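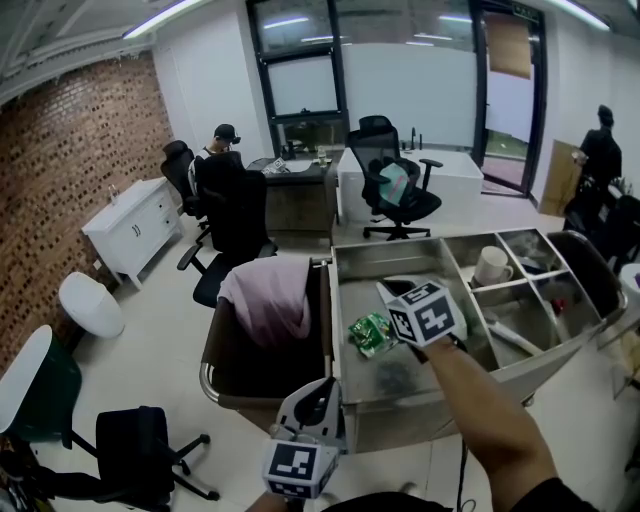

Facilities / Kitchen and Shared Areas

Ticket 148: Steel cart filling up with wrappers again
Status: Reopened
Priority: Low (requester disagrees)
Location: Parnbridge office, main room
Opened: 10 August 2023

Reported problem

The stainless steel cart is being used as a trash can. It has compartments, which people seem to read as an invitation. A crumpled green snack wrapper was on the flat tray on the left, in full view of everyone with a desk. The mug lives in one of the compartments and I have no quarrel with the mug.

Expected behavior: wrappers go in the trash.
Observed behavior: wrappers go on the cart and stay there until somebody opens a ticket.

Steps to reproduce

1. Wipe down the cart.
2. Put the mug back.
3. Go to lunch.

Reply from Facilities

Thanks for writing in. We closed a ticket on this same cart in June with the note "user education." Can you confirm whether the users were educated?

Requester

An email went out. It had a subject line in capitals. I got one reply, asking if the mug was up for grabs.

Reply from Facilities

Understood. Before we order anything, please check the following: is the wrapper the only item, and is the tray itself clean underneath?

Requester

It is not the only item. There's a small red thing in one compartment that I have not identified and would rather not, and a white stick-like utensil lying diagonally in another. The flat part of the cart has gone dusty, with bits of debris all over it. A damp cloth would be a start. The pink cloth hanging next to the cart is not that cloth, before anyone suggests it. I asked once and was looked at.

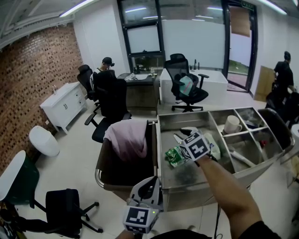 So what I'm asking for is two separate things, and I'd like them logged separately so one can't be closed by doing the other. First, a proper wipe of every compartment, including the corners by the dividers where a cloth doesn't reach unless you fold it over a finger. Second, an actual trash can within arm's length of the cart. People in this office will walk outside to the lawn for a phone call but they will not cross the room with a wrapper.

Reply from Facilities

Logged as 2 items. For the can, we can offer the Hauser pedal model or the Divamo one with the swing lid. The Hauser needs a clear spot on the floor. The Divamo can go against the brick wall but the lid sticks.

Requester

Hauser, please. A lid that sticks is a reason to use the cart.

Reply from Facilities

Ordered. Please allow 48 hours. Bags will come out of the office supply, and there are 1000 of them on the shelf because of how Plurnoton sells bags. Please help yourself.

Requester

Will do. In the meantime I've emptied the cart and wiped it with kitchen spray and paper towels. The dust came up fine. A few smudges on the steel are still there after two goes, so if you have the proper polish I'd take some.

Reply from Facilities

Polish is under the sink, left side, behind the light bulbs. Wipe with the grain. Cleaning item closed, trash can item stays open until delivery.

Requester

Found the polish. Smudges mostly gone. The red thing is now in a drawer with a sticky note on it, and if it turns out to be yours, come and get it.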